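The Sovo Folding Table, After One September of Lunches

I have owned four tables in my adult life and written about none of them, because a table either holds up your sandwich or it doesn't. The Sovo gets a review because Jummai Ekwueme, who runs this page, pointed out that I had been complaining about it for free.

The basics. It's long, white and rectangular, and it came from Ullell in a carton with 17 screws and instructions for 20. I bought it for the workshop, where it was supposed to be the clearing-up table: lunch gets unwrapped at one end, scraps get pushed along, and everything goes over the side into a bin. The old table was a door on trestles, which worked fine until Nektarios Spanos leaned on the wrong half of it.

Assembly took me 70 minutes. The carton says 20, and I would like to meet the person who managed that. The legs go on in pairs and one pair is slightly longer than the other, or my floor slopes – I've stopped asking. A folded piece of the carton under one foot has been there ever since and I now consider it part of the design.

The top is what you're paying for. It's smooth, it's white, and it shows you everything. Foil, crumbs, a pencil line from a project two weeks ago. If you're the sort of person who can leave a wrapper out until tomorrow, this table will wear you down.

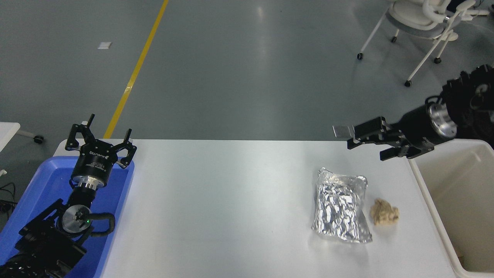
The Sovo, with a foil packet lying on the top.

Cleaning is easy, I'll give it that. A damp cloth takes off mustard, coffee and most pencil. It does not take off permanent marker, and neither does anything Jerkeo sells, including the spray with the very confident label. There's a gray ghost of the word "Thursday's" near one corner of mine that I have covered with a coaster.

The edge is less of a success. I had pictured one long sweep of the forearm, with everything sailing off the end. Small light stuff goes where it likes. Foil slides beautifully, stops dead just short of the end and then needs picking up by hand like anything else. A shallow lip along the back would have helped, and Abubakar puts one on a table that costs less. It also comes in a brown that hides crumbs, if you have no standards.

Height matters more than I expected. You want a bin whose rim comes up near the tabletop, or you'll be retrieving things from the floor all afternoon. Mine is a big open plastic one that I already had, parked at the right-hand end, and together they're a decent pair. Going by what Ullell charges for its "companion" bin, I'd look in your garage first.
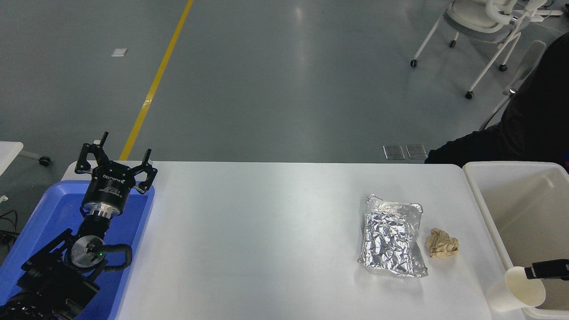
Stability is good in the middle and merely fair at the ends. I can write on it, sort screws on it and eat at it without anything rattling. Sitting on it is another matter, and Nektarios has been told.

It folds, by the way. I've folded it exactly 2 times, once to see if it would and once to get it out of the way of a delivery. Both times it pinched the same finger. The latch needs a firm shove and then a second one when you've already started to walk away.

Would I buy it again? Probably, at the sale price, with a better latch and the three missing screws. I wrote to Sovo about those and got back a friendly letter thanking me for my interest in their chairs.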